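Keeping the egg arm in order: workshop tips

These are notes from our small workshop at Wiltis, where one arm works with eggs on a table. I wrote them for Lindiwe Ntuli, who takes over the care of it in July, but maybe they are useful for others also.

Clean the fingers first, before the power is on. Use a soft cloth with warm water and one drop of dish soap. Egg white dries like glue, and a finger with dried egg on it will hold the next shell badly. Do not spray anything at the wrist. Spray the cloth.

Check the two mounting plates of the gripper by hand. If one moves even a little, tighten the screws crosswise, a small turn each. Hendrik Radebe once tightened one side fully and then the other, and the fingers closed crooked for a week.
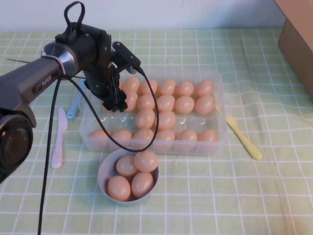 The cable needs more attention than the arm. Leave it enough slack for the wrist to turn, but look where the loop goes when the arm is low. If it can touch the eggs or catch on a bowl, move the clip higher and run the slowest program again. I put a mark of white paint on the cable at the clip, so I see at once if it has slipped.

Tablecloth: pull it flat and tape it under the table. A fold can lift one corner of the tray, and then the taught height is wrong for that corner. After every wash of the cloth I check the height again with one boiled egg.

The grip setting is stored as program 114. Please do not change it. Copy it to 321 and try your changes there.

Svyatoslav Fedoruk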